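Refilling jars from pouches without making a mess

July 19, 2019

When I moved to my present flat, I bought all liquids for the house in bottles, and every two weeks I carried a bag of empty bottles down to the recycling. Now I buy refill pouches where I can, and I pour them into glass jars and bottles which I already have. The pouches take little place in the cupboard and they weigh almost nothing when they are finished. But they are soft, and a soft thing full of liquid has its own ideas. My first ones went over the worktop, into the drawer under it, and once into my slipper. I write down what I have learned since then.

Prepare the jar first

Wash the jar with hot water and let it dry completely, upside down on a rack. I leave mine overnight. A few drops left on the bottom do no harm for dish soap, but for anything you eat or put on your skin, the jar must be really dry. If you are changing from one product to another, wash the lid separately, also inside the thread, where the old product likes to stay.

Do not mix cleaning products, not even the rest of one with the beginning of another. Some of them are dangerous together. My neighbour Rhun Bevan keeps one jar for each product and never changes them, and I have started to do the same.

Check that everything will fit. It is written on the pouch how much is in it. To know your jar, fill it with water from a measuring jug and write the number on a piece of tape under the bottom. One of my jars takes 256 ml to the neck, and before I knew this I was always pouring too much.

Where to work

The best place is the sink, or a tray with an edge. Put a folded damp cloth under the jar and it will not slide. A narrow jar should be held or supported from the sides, because the pouch can push it over when the weight moves. Do not hold the jar so high that you cannot see into the opening.

Opening the pouch

There are two kinds. The first has a corner which you cut or tear. Cut it with scissors, even if the packet says you can tear. Make the cut small, you can always make it bigger. Before cutting, stand the pouch up and tap it, so that the liquid goes down from the corner.

The second kind has a hard spout with a thread and a cap. I find these much easier, and you can close them again if the jar is full before the pouch is empty. Hold the pouch by its stiff top edge when you turn the cap. If you hold it by the belly, you press, and the first spoonful comes out on your sleeve.

Pouring

Bring the spout to the jar while the pouch is still nearly flat, and then lift the back end slowly. The tip should be just over the rim, so that the liquid falls inside and not down the outer wall. Let it run by its own weight. When you squeeze, air goes in afterwards with a gulp, and the gulp is what makes the splash.
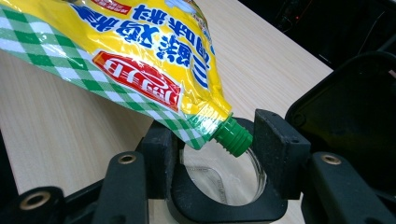 Green spout just over the rim, pouch coming in at a slant.

Thick products like shampoo go slowly, and you will need patience. Thin ones go very fast – with these I keep the pouch lower and stop twice on the way. Leave a space of two fingers under the lid. If you have a pump, leave more, as the pump also needs its place in the jar.

To stop, lower the back end first and wait a moment before you take the spout away. Then wipe the tip with a piece of kitchen paper.

The last part in the pouch

There is always something left in the folds. Lay the pouch on the table and push from the bottom to the spout with the flat side of a ruler, or roll it like a tube of toothpaste. For dish soap you can put in a little warm water, shake, and use this the same day for the pans. I would not do it with food, and not with shampoo which will stand for weeks – water makes it spoil sooner.

Labels

Cut the name and the instructions from the empty pouch and keep them, for example in an envelope inside the cupboard door. If the packet is in a language you do not read, write in your own what it is before you throw anything away. On the jar I write the name and the month. My oldest label says February and it is still readable, with a simple pencil on paper tape.

Keep cleaning products out of jars that look like food jars if there are children in the house. For these I stay with the original bottle, and refill only that one.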